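Comparative Government, Unit 4: Measuring Democracy
Handout for the session of 19 May 2023
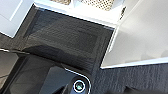
Fig. 1. Black housing with white trim.

4.1 Scope

This unit covers the indexes used to rate how democratic a government is. It assumes the reading for Unit 3 (electoral systems). Media coverage of ratings is dealt with in Unit 5.

4.2 Thin and thick definitions

A thin definition counts a state as democratic if its main offices are filled by contested elections and the losers leave office. A thick definition adds civil liberties, independent courts, a free press and limits on money in politics. The same state can pass the first test and fail the second. When a public figure says that a country "is no longer a democracy," first establish which definition is in use.

4.3 Worked case: Warkdale and Dimstead

Both are city councils with 12 seats. Warkdale elects all members at large. Dimstead uses single-member districts. Each council is scored on 20 items, and each item is worth 0, 1 or 2 points, so the highest possible total is 40.

Warkdale: elections 14, liberties 9, courts 5. Total 28.
Dimstead: elections 9, liberties 12, courts 7. Total 28.

The totals are equal and the profiles differ. Under a thin definition Warkdale ranks higher. Report the subscores together with the total.

4.4 Sources of error

Coder judgment. Two coders reading the same statute may assign different scores. Check agreement before averaging.
Weights. Equal weighting is a choice and has to be stated.
Survey items. The Darko survey has 500 respondents. With a simple random sample of that size, the margin of error on a proportion near one half is 4.4 points at the 95 percent level. A change of 2 points between waves should not be read as decline.
Missing data. Do not enter a blank as zero.

4.5 Exercise

Rescore Dimstead with the elections items given double weight. State the new maximum as well as the new total. Use the Fudimon coding sheet, and attach a note on any item where the rule was unclear.

The next survey wave is due in September. Tables in 4.3 will not be revised before then.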